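The Plarkmont supper club has been cooking one long shared meal a month for six years, and its founder still gets giddy talking about it. "We had 40 people at the last one and I could have hugged every single one of them!" she says, laughing, over coffee at Lulthorpe Hall.

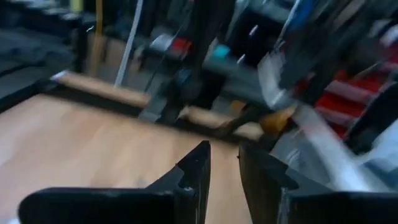
How does she pick the menu? She starts with whatever the farm stand in Ukevero has too much of, then builds outward. In August that meant corn, and lots of it.

"Corn soup, corn fritters, a corn cake I'm still dreaming about," she says. Her recipe notebook is up to 247 dishes (she reads me a few, and I get hungry fast). Her favorite is a peppery bean stew she first ate at a lunch counter in Nilsuwan and spent a whole winter trying to match.

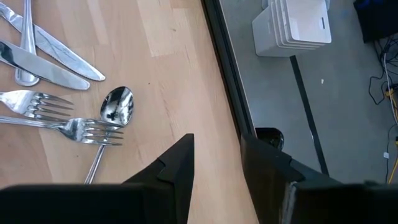 Knives, forks and a spoon on the tabletop.

Next she wants to try a breakfast, served at 6 in the morning. "People tell me it's too early. I say wait till you smell the bread!" I've already asked her to save me a seat.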